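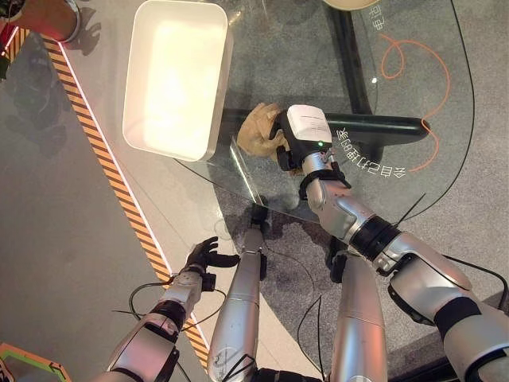
How long does it take a school team to get a robot to pick up something soft and put it in a tray?
Most of a term, if they start with no code. Ours had 226 logged tries before the demo day in July, and the first good week came after try 150 or so in the log.

NOTES - Clamville talk, 20 min slot, leave 5 for questions

Start with the question, let them guess. Then the answer. Don't rush it.

Who we are. Hoani robotics club, after school, mixed ages. Me, Darcy Donnelly on code, Kylie Tawhiri on the task log, Bevan Fairweather doing power and cables. Heather Cartwright is our teacher, wave at her, she'll be at the back.

The task. Soft thing on a table, tray on same table. Grip it, lift it, move it, let go over the tray. Sounds like nothing. Say that slowly.

Why soft things are hard
- a block is the same shape every time, cloth isn't
- grab a fold = fine. grab a flat bit = fingers close on air
- it hangs lower than you think once it's up, so you drag it accross everything
- letting go is its own problem. One side sticks, other side drops

Glass. Big section, slow down here. Depth readings on glass are junk, you get the floor underneath. Our table height was wrong by a mile for two weeks and we blamed the arm. Darcy's fix - measure the table by hand, type it in, stop asking the sensor. Boring, works. Printing on glass confuses the edge finder too, it thinks letters are an object. Mask them out.

Two hands, two kinds. Gripper on the right, fingered hand on the left. We do all the picking with the gripper. Fingers look better and everyone asks for them, but more joints = more ways to be wrong. Left hand parks open, out of the way. Park position matters!! We wrote it last and should have wrote it first.

The log. Kylie's bit, she may come up. Every try gets a line - start pose, what got grabbed, where it ended up, one word for why it failed. "Slip", "miss", "drag", "bump". Total lines by the end 1055 because we logged tests with the block too. Show the chart if the projector is ok. Drag was the worst until we raised the lift height. Then slip was the worst.

Speed. We ran at 400 on the Olska controller at first (its own units, don't get into it). Dropped to 300 and lost hardly any time as we stopped having to redo things. Somebody always asks why not slower. Tried it, the grip motor buzzes and the cloth creeps.

Cables. Bevan wants one minute. Check nothing loops near a wrist before you hit run. Tape on the floor means stay behind the tape, that includes parents.

Thank Dušan Tomić at Trokus for the evening help and the loan of the bench scales.

What next - two items at once, then folding. Folding is probably next year.

If short on time skip speed. Keep glass.

Questions. If they ask cost, send them to Heather.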